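August 3, 2020

Long gap between posts, sorry. Been spending my evenings driving the arms by hand and my shoulders are toast.

Quick catch up for anyone new. Jaltemon is what I call the two arm setup. Ollent is the software end of it, the bit that records what I do and later tries to do it back. I sit at the controls, I move, the arms move, it all gets logged. One go at the task = one demo. Then many, many more demos. 138 kept as of last night.

Kept is the important word there. I throw out plenty. Anything where I drop the part and then fish for it, out. Anything where I stop halfway to scratch my nose – out, although I went back and forth on that one. A pause looks like nothing to me but the model learns it. First batch I trained on had so much of me sitting there thinking that the arms learned to sit there thinking. Very lifelike. Useless.

So this batch the rule is: decide before you move. Figure out which hand is going first, where the thing ends up, which way round it has to be. THEN start recording. Sounds obvious. Took me two weeks.
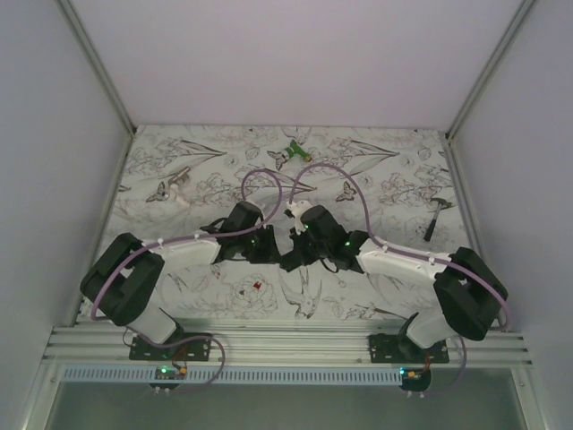 The part I keep messing up is the handoff. One gripper has the thing, the other has to come in and take it, and for a second both of them are holding on. In your own hands you don't notice that second at all. You feel the other hand take the weight and you let go. Through the controls there's no weight. You're going on eyes only, and the eyes are lying to you about depth about half the time.

What helps me:

- come in from the side, slow, not from above
- close the second gripper all the way before you even think about opening the first
- back straight out after. No twist. The twist is what flings it
- breathe, dummy

Speed is its own arguement. I started out fast because I wanted lots of demos. Then I watched some replays and the fast ones were all over the place, overshooting and coming back. Slowed way down and the replays got clean but boring and long. Somewhere in the middle now. I try to move like I'm pouring coffee for someone I don't know very well.

The other thing is variety. If everything starts in the same spot every time the arms learn the spot, not the thing. So between goes I nudge stuff, swap it, turn it. Not much. My first instinct was to scatter everything everywhere and that was too much for the number of demos I had. Small nudges. Widen it later.

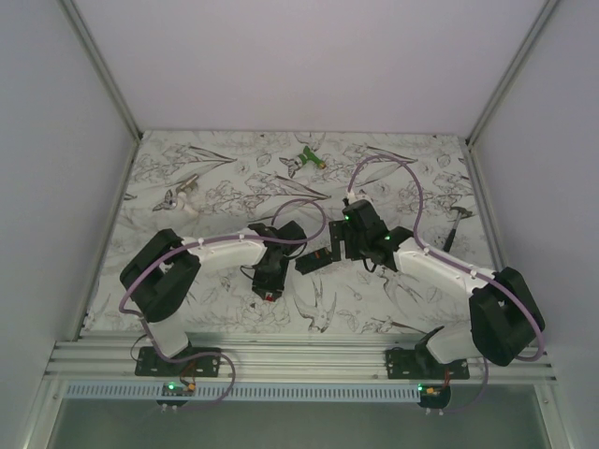

Oh and the controllers. I was using the Quintero grips, which I liked, but the trigger on the left one got mushy and the left gripper would close late. I didn't catch it for 3 sessions. Had to go back through all of it and toss anything where the left hand was doing the holding. Painful. Now I squeeze both triggers a few times before every session and look at the numbers. Should of done that from day one.

Somebody in the comments on the Fornton post asked why not just write the motion out in code. For one part going from A to B, sure, do that, I would. But I want the arms to cope when the part's a bit crooked, and I have no idea how to write down what I do when the part's a bit crooked. I just do it. Which is kind of the whole point of showing insted of telling.

Also it's more fun. Some nights you get in a groove and the grippers stop feeling like tools you're poking at, and it's just, grab, turn, pass, done. Then you knock something over.

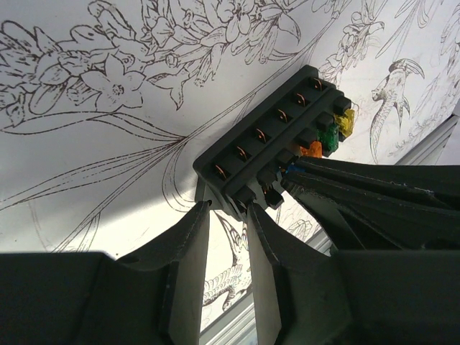 *3 min read*

Fiddly parts next. Things with a right way up, things with little slots and edges where it matters a lot where the fingers land. A block is forgiving. You can pinch a block anywhere. With this stuff a grab that's slightly tilted is still a grab but everything you do after it is slightly tilted too, and you have to decide if that demo is good or bad. I've been keeping the tilted ones if I manage to recover from them. Not sure yet. Might regret it.

Wrist view has been a huge help here by the way. I used to stare at the wide view and guess. Now I use wide to get close and wrist for the last bit.

Plan is to train on what I've got, see how bad it is, then do more of whatever it's worst at. Want something worth showing by October. Training run is set to 3000 steps to start, just a sanity check, and it's going now so I'm going to go eat something.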